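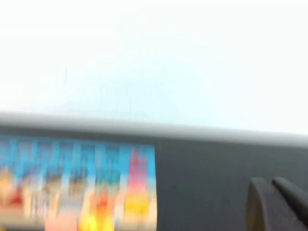
Hello everyone,

Sorry to be slow in answering, it has been a busy week and I wanted to sit down and do this properly.

On Thursday, Sombat Prasertsri wrote:
> I missed the open day at Harura and I'm kicking myself. Was the
> arm demo worth the drive? Is it all too technical for my
> sister's kids?

Sombat, it was well worth it, and please do bring the kids next time! They had two rooms open. Zapata was giving talks in the big one (22 chairs and a good many people standing, me included for the first 40 minutes, my poor knees), and the arm was next door on a plain dark table with a children's wooden puzzle. I had expected car parts or something, so I was tickled. The lady from Flelura who was looking after it was so patient with all of us, and she let me ask about grip force for far longer than was polite. 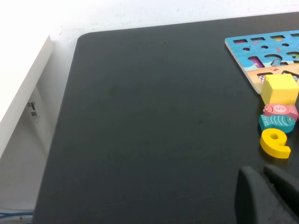

The puzzle table: board, yellow cube, and the two fish

What I liked best was being able to stand close and talk while it was running. She told us flat pieces like the fish are harder for it than the cube, as there is so little to get hold of. I can believe it, I have the same trouble with coins!

Tranetti is hoping to host the next one in May. I'll write again when I hear, and I have room in the car if anybody wants a ride.

Warmly to you all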